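# The Drawer Project: what came out, what went back in

Fatima Danladi here, keeper of the parts room at Kumside, a shared workshop with 11 benches and one decent chair. In August we agreed to empty every drawer, box and biscuit tin in the place and give each thing a proper home. I said it would take an afternoon. I've been asked to stop saying that.

What follows is the gallery, in the order things surfaced. If you recognize something as yours, come and get it. If you recognize something as yours and are embarrassed by it, the side door is open until six.

The captions are mine. Complaints can go in the suggestion box, which was drawer 4 and now has hinges in it.

## Keyboards and their relatives

We own more keyboards than hands. The good ones went to the front desk, and the ones with a sticky space bar went to whoever had been rude about the good ones. There is also a loose Escape key that has outlived three keyboards and belongs to none of them. It lives on the windowsill now.

The number pads were a separate headache. People buy a number pad in January, full of plans for their taxes, and by spring it's holding a door open.

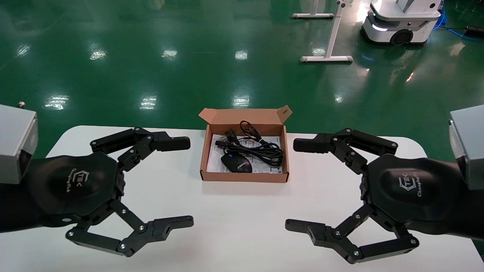 Mice got the strictest rule of the whole project: one mouse, one box, and no mouse goes on the shelf naked. We used to keep them in a bucket, and pulling one out meant pulling out all of them, like a magician with a grudge. A brown cardboard box with the flaps folded back is a big improvement, even if it's far more house than a mouse needs. The black one has its cable coiled in with it, and the printed sheet underneath, all small text and diagrams, stays in the box too. I'm told some people read those. I have met people who claim to be some people.

## Cables, part one

Sorted by what's on the end, which is the only thing anyone cares about at ten at night. Each coil gets one twist tie. Rubber bands were tried and they rot, and then you have a cable with a crust.

There were 162 in the first count. I'd like it known that I did the counting, and that I had been offered other work that day.

## Cables, part two

The ones that fit nothing. Gray, mostly, and thick as a garden hose. Every time I carry them to the recycling bin, somebody stops me in the hallway and says "you never know." I do know. I've known for years -- but back on the shelf they go, under a label that says YOU NEVER KNOW.

## The Serkero trays

These are stackable trays that came from a closing-down sale and stack in one direction only. It took us a while to find the direction. Screws are in the top three, washers in the next two, and the bottom one holds whatever was left on the floor after the first time we stacked them.

## Power bricks

A sad family. Every brick is black, every label is printed in gray on black, and the number you need is always the one somebody's thumb has rubbed off. We wrote the voltage on each with a paint pen. Where we couldn't read it, we drew a question mark, and those went on the high shelf to think about what they'd done.

## The Anilar label maker

Star of the project and also its main expense. It prints beautifully and cuts the tape one letter too soon, so for a week the shelves read BATTERIE, ADAPTER and GLU. I've grown fond of GLU and have left it up.

## Żak, the big cabinet

Named for the sticker on its door, and sixty years old if the man we bought it from can be trusted. He also said it was light. It has 60 little drawers, a nice match, and 59 of them open. We don't talk about the other one, though it rattles when the bus goes by.

## Empty boxes

Yes, we kept the empty boxes. You can't have a "one mouse, one box" policy without a supply of boxes. They're nested by size on top of Żak, which makes the whole thing look like a cake at a very poor wedding. Flattened ones are behind the door. Please don't unflatten them to see if they still work.

## Still to do

- The tin marked SPRINGS. Open it slowly, and facing away from friends.
- Two shelves of headphones, all of them good in the left ear.
- The box marked MISC, and the smaller box inside it marked MISC 2.
- Returning the chair to whichever bench it came from.

Page last touched 2018-03-06. The springs have been moved to the far shelf.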